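FOR IMMEDIATE RELEASE

Drestitton Kitchenware Library opens second site at Rowbotham, lending starts after the holidays

DRESTITTON, Wednesday, December 14, 2022. Need 80 mugs for a Saturday and never again? Borrow them. The Drestitton Kitchenware Library, run by the nonprofit Stununow, is opening a second lending room in the old Rowbotham feed store on Mill Street. Sign-ups open today, first loans go out in January.

The library lends cups, plates, bowls, serving dishes and baking pans to households, schools, clubs and anyone throwing a party. Members pick up, use, wash, return. No paper plates, no trash bags full of foam cups at the end of the night.

Demand has outgrown the first room on Canal Road, which opened in May. The library made 976 loans between opening day and the end of November. Birthday parties mostly. A good many funeral lunches, more than expected. One chili cook-off that took every bowl in the place.

"People call us on a Thursday in a panic and we hate saying no," said Tia Hollis, director of Stununow. "With Rowbotham we can say yes a lot more. Also it has parking. Canal Road does not have parking, we've heard about it."
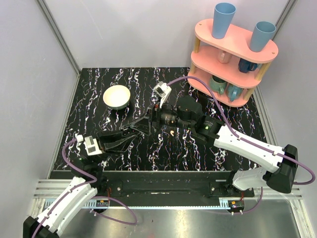
Mugs and light blue cups on a pink three-tier shelf, with a cream-colored bowl.

Rowbotham will carry the everyday stuff plus a bigger range for small children, including plastic cups and plates. Glassware stays at Canal Road for now. So do the large coffee urns, they need a deposit and a staff member to show you the tap.

Membership is $23 a year per household. Schools, churches and clubs pay the same. Loans run four nights, longer if nobody is waiting on the set. Breakages happen, tell the desk and there is no charge for the first two pieces on any loan. After that it is replacement cost, wich for most mugs is a couple of dollars.

The library is also taking donations at both sites. Wanted: mugs, cereal bowls, dinner plates, cake stands, pie dishes. Odd colors fine, matching sets not required. Please no chips or cracks, no travel mugs (we have so many travel mugs), nothing with a lid missing.

Booking moves to Tokix, the online reservation system, at both sites on opening day. Phone booking stays for anyone who prefers it. Current members keep thier card numbers.
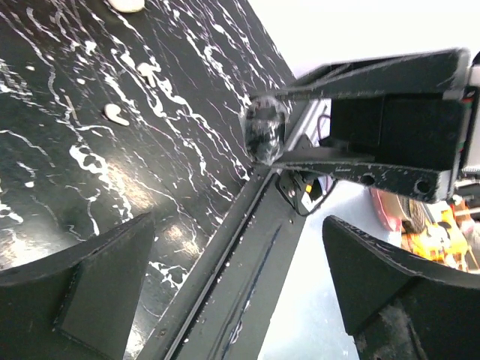 Opening hours, Rowbotham

Tuesday and Thursday, 3 to 7 p.m.
Saturday, 9 a.m. to 1 p.m.
Returns shelf inside the front door, same hours. Please don't leave boxes on the sidewalk.

Canal Road hours unchanged.

About Stununow

Stununow is a nonprofit based in Drestitton. Runs the Kitchenware Library, the spring coat swap and a monthly repair night. Funded by memberships, donations and local grants.

Media contact

Tia Hollis, Stununow. Interviews by phone or at Canal Road, mornings best. Photos on request.

###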